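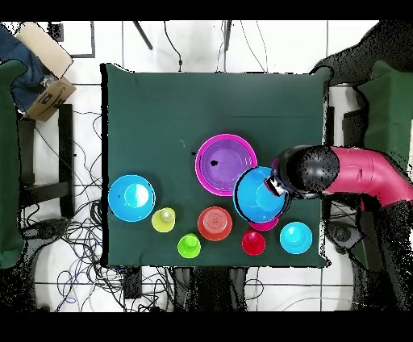 Station 7, plastic bowls and cups on the green cloth, cables on the floor at lower left.

Horobets Hall - tabletop and floor check, January 29, 2025

Table
Cloth covers the top - OK.
Bowls and cups checked by hand for cracks and sharp rims - OK. Small black speck inside the large purple bowl, left side. Wipe off and look again. If it is a chip, take the bowl out of use.
Red-orange bowl - ridges on the base checked, no splits.
Turquoise cup with the wide rim - sits near the corner. Move it in toward the middle.
Stacked pieces - pull apart before washing. Two were stuck together in December.

Floor
White tiles - no loose ones, grout sound.
Cables, black and blue - NOT OK. Loops lie on the tiles under the left side of the table. Coil and tie, or run through a floor cover. Repeat item from the December check.
Small black box near the lower edge of the table - keep clear of the walkway, no liquids in the cups while it stays there.

Storage
Crate label says 72 pieces, shelf list says 49. Correct the list.

Result: pass with two open items (cables, speck). Recheck after the cables are tied.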